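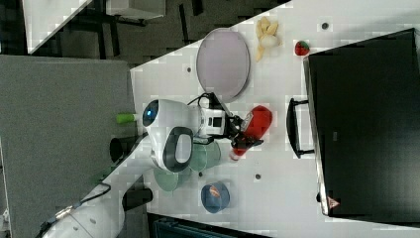

Page last changed: Sun 7 August

Stovitby play kitchen crockery and food set

I've been selling toy kitchen bits out of the Preletbridge shop for 11 years now, and this is the set I end up recommending more than any other. It's plates, bowls, cups, a colander and a good heap of pretend fruit, all in soft colours that don't make your lounge room look like a lolly shop (not that I mind a lolly shop!).

My favourite piece is the colander, because kids go mad for it. Mine used it as a hat, a boat and a sandpit sieve before anybody drained a pretend noodle in it. The plates are big enough that little hands can serve up a proper dinner without everything sliding onto the carpet, and the cups have handles that a two-year-old can get hold of.

What it costs

The full set is $285, and yes, I know, that's a fair bit for pretend dinner. It's meant for kindies and playgroups as much as homes, so there's plenty in it to share between a mob of kids. If you only want the crockery, or only the food, ring the shop and I'll split a box for you. The stock number is 1135 if you're ordering for a centre.
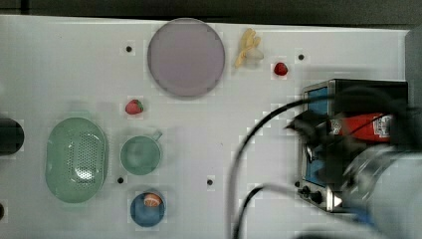
Looking after it

Warm soapy water and a tea towel, that's all I do. I keep ours out of the dishwasher, and I wouldn't leave the fruit on a sunny windowsill over summer. The red ones fade first, in my experience, and a pink strawberry is a sad thing. If it's been through a round of gastro at your place, wash the lot twice and leave it on a rack overnight.

Storage is the bit everyone asks me about. I use one of the flat Zondport tubs with the clip lid, and it slides under a cot or a low shelf. The Liao play stove we also stock has a cupboard that takes the bowls and cups, but the plates are too wide for it, so don't buy the two together thinking it'll all pack away. I did, and I'm still cranky.

Ordering

Pick up from the shop is free. Postage depends on where you are, so pop your postcode in at the checkout and it'll work it out for you. We get very busy in December, so please get centre orders in before then if you can. Spare cups and fruit are sold singly at the counter, just ask me for the box under the till.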